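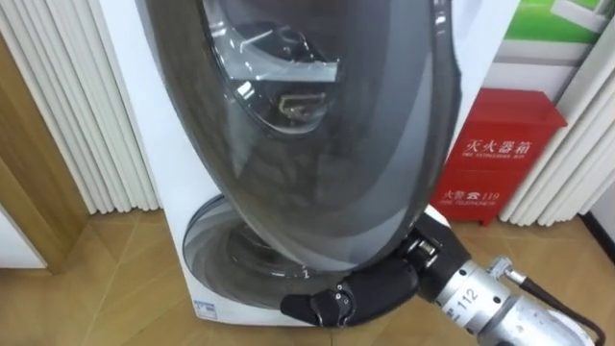 SPEAKER NOTES / SESSION 3: HARD WATER AND HOUSEHOLD WASHING

Slide 1. Title

Introduce self, then Rutilio Zepeda, who takes the plumbing questions at the end. Mention that handouts are by the door. Start on time; the room is booked after us.

Slide 2. What hardness is

Hardness is dissolved calcium and magnesium, reported as milligrams per liter of calcium carbonate. The carbonate figure is a reporting convention. It does not mean the water contains that much chalk.

Water picks up these minerals passing through limestone and dolomite. Surface reservoirs on granite tend to be soft. Wells in limestone country tend to be hard. The Ovside wells test at 300 mg/L, well inside the "very hard" band on the usual scale.

Pause for the scale on the slide. People will want to find their own town.

Slide 3. Temporary and permanent hardness

Temporary hardness is the bicarbonate part. Heating drives off carbon dioxide and calcium carbonate comes out of solution as scale. Permanent hardness is mostly sulfate and chloride and stays dissolved when the water is boiled.

Consequence for laundry: scale forms where the water is hottest, on the heating element. A cold wash leaves very little scale, but the minerals are still there and still react with soap.

Slide 4. Soap versus detergent

Soap is the sodium or potassium salt of a fatty acid. Calcium displaces the sodium and the product is insoluble. This is the gray curd on bathtubs. In fabric it lodges between fibers and makes towels stiff.

Most synthetic detergents tolerate calcium better, but not completely. Builders in the powder (zeolite, carbonate, citrate) tie up the calcium first so the surfactant can work. Liquids usually carry less builder. Say this slowly, it is the point most people write down.

Slide 5. Dosing

Read the hardness table on the package. Few people do. Underdosing in hard water lets soil settle back onto the cloth. Overdosing leaves residue and does not fix the first problem.

If asked about vinegar: it dissolves carbonate scale, and repeated use can be hard on some rubber parts. Refer them to the machine's manual. Never with bleach.

Slide 6. Ion exchange softeners

Resin beads hold sodium. Calcium and magnesium swap onto the resin and sodium goes into the water. When the resin is used up, brine reverses the exchange and the hardness goes down the drain.

Set the regeneration interval from measured hardness and measured water use. Ximena Camacho's Udbridge log is on the slide: a unit left on its default setting regenerated every 2 days, and after adjustment it went to every 8. Same household, same resin, much less salt. Let them read the graph before going on.

The Bandham question will come up (whether softened water is fine for the garden). Answer: use the unsoftened outside tap. Sodium builds up in clay soil.

Slide 7. Devices that do not exchange ions

Magnetic and electronic conditioners. They do not remove calcium, so a hardness test reads the same before and after. Published results on scale are mixed. Do not get drawn into a debate here; move on at 20 past if still on this slide.

Slide 8. Testing at home

Show the strip first, then the drop titration. Strips give a band. Drops give a number: count drops until the color goes from red to blue and multiply by the kit factor. Rinse the vial with the sample water beforehand. Take the sample upstream of any softener as well as downstream.

Spare kits are in the Zacharias box under the table. Collect the vials before questions.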